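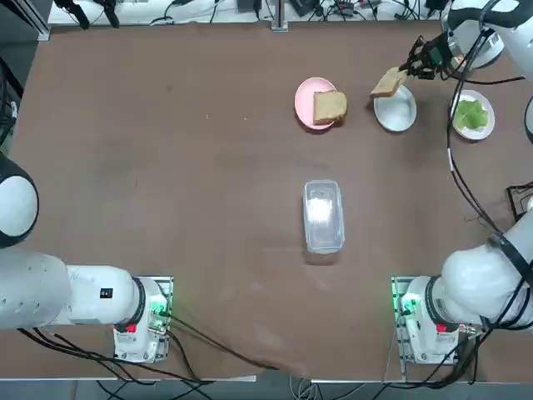 Siu-fong Kwan wrote in the margin of my last entry that I keep blaming the flour when the dough is just going into the pan too early, and that I should do one loaf with the old flour and a longer first rise before I order another sack of anything. Fair! I grumbled for a while and then did exactly that.

Jun 28, 2022. Sandwich loaf, the long lidded pan, still chasing the sunken sides.

For anybody coming in partway through: the loaf looks great out of the pan and then the long sides pull in as it cools, so every slice has a waist. The flavor is fine and the crust is fine. It's the shape that bugs me, and the fact that mustard runs straight down into the dip.

Changed this time: first rise only. Same Gouveia white as the last three loaves, same butter, same pan. I kept the Rerari whole wheat out completely because it muddied things last time and I couldn't tell which change did what. (My own fault, I changed two things on the same day and then wrote down only one of them.)

Total dough was 1,195 grams before it went in the pan, a bit lower than I wanted. Some of it was on the hook and some was on me. Milk was 271 grams, warmed up until it felt like nothing on the wrist. The cooked flour paste went in after the milk and before the butter.

Mixing. The Rakum mixer walks when the dough gets stiff, so I stood there with one hand on it like an idiot for the whole second half. I stopped after eight minutes on the low speed, poked it, didn't like it, gave it a bit more. It pulled into a thin sheet without tearing right away, with a couple of weak spots where I think the butter hadn't gone all the way in. Next time cut the butter smaller. I've written that before, I know.

First rise. I used the straight-sided tub and put a rubber band at the starting height, then left it until it had properly doubled. My old habit was to go by the clock, and the clock said ready a long time before the rubber band did. So Siu-fong was right about that much. The dough felt completely different coming out — puffy and kind of quiet, and it let me roll it without snapping back at me.

Shaping. Divided in four, rolled each one flat, folded the sides in, rolled it up from the short end, laid them across the pan with the seams down. The third one was fatter than the others and I left it alone. I used to fuss over that and I don't think it matters once the lid is on.

Second rise until the dough sat about a finger's width under the rim. Lid on, slid it shut slowly.

Bake. The Skarner oven runs hot at the back left, so I turned the pan halfway through. Pulled it at 199 degrees in the middle with the probe. Lid off, out of the pan immediately, onto the rack on its side. I flipped it to the other side once while it cooled.

Result: sides straighter than any of the last three. There's still a slight pull on one long side, which was the side facing down for most of the cooling, and I can't decide if that's the rack or the bake. Crumb is even except for one tunnel near the top in the third section (yes, the fat one, so maybe it does matter, ugh). Corners filled out nicely.

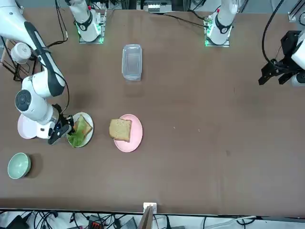
Does the flour paste have to be completely cold before it goes into the mixer? Lukewarm is fine, as long as it isn't warm enough to bother the yeast or start melting the butter.

I say that because I've done it both ways. Cold paste from the fridge goes in as lumps and takes longer to disappear, and on a stiff dough that means more time babysitting the mixer. Press something against the surface while it sits, or it grows a skin and you find little rubbery bits of it in the crumb later.

Slicing notes. I cut the first end too soon, and it squashed under the knife and went gummy along the cut. The rest I left until it was fully cool and it sliced clean with the long serrated knife. For sandwiches I like the slices a little thicker than the guide on the board. Thin ones are lovely for toast but they bend when you pick them up with anything juicy inside. Buttering all the way out to the edge helps more than I expected with tomato.

Crust softness is good. I brushed half of the top with melted butter while it was hot and left the other half plain, and after a night in the bag I couldn't feel any difference, so I'm dropping that step unless somebody has an argument for it.

Things I still don't know: whether I'm underbaking. A few more degrees in the middle might set those side walls and take care of the last bit of pull. I've been nervous about drying it out, but with this much milk and paste in it there's probably room. Also whether the pan itself is part of the problem. It's gotten pretty dark on one side and I never note which way around it goes in. Put a scratch on the handle end, please, if you get to it before me.

Next loaf: same everything, same long first rise, but leave it in longer with the lid off at the end, and cut the butter small. No whole wheat yet. After that I'd like to bring the Rerari back in at a fifth of the flour and see how much extra milk it wants.

We're low on the good salt. Tub lid is cracked, I taped it.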